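About Cadar Parts and Repairs

Cadar is a small appliance parts shop in Zatirdale. We sell spare parts for washing machines, dryers, ovens, dishwashers and vacuum cleaners, and we repair most of what we sell parts for.

Wendell Obi opened the shop after 22 years as a travelling service technician. He was tired of telling customers that a sound machine had to go to the tip over a door seal or a drain pump. The first shop was the front half of a rented garage behind the bakery. We moved to our current premises two years later and have stayed put, apart from taking over the unit next door when the dry cleaner closed.

Who we are

Wendell still does most of the oven and cooktop work. Hadiza Iyamu runs the counter and the parts orders, and is the person to ask if your model is out of production. Gus Schumacher handles washers and dryers. Arlo Kapoor joined us as an apprentice in March and is learning the trade under Gus.

What we do

Bring in the old part if you can. If you can't, write down the full model number, which is usually inside the door or on the back panel. Common parts are kept on the shelf. Anything else we order in, and we ring you when it arrives.

Small appliances can be dropped at the counter. For large ones we do home visits within 20 kilometres of the shop. The call-out fee is $80 and comes off the bill if you go ahead with the repair.
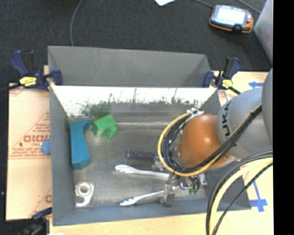 We also buy unwanted machines for parts, depending on age and condition. Second-hand parts are labelled as such, tested where testing is possible, and sold at a lower price with a shorter warranty. We don't repair microwaves or anything that runs on gas. For gas appliances, please use a licensed gasfitter.

Opening hours are 8 am to 5 pm on weekdays. There is parking at the rear, off the laneway, and a trolley by the back door for heavier items.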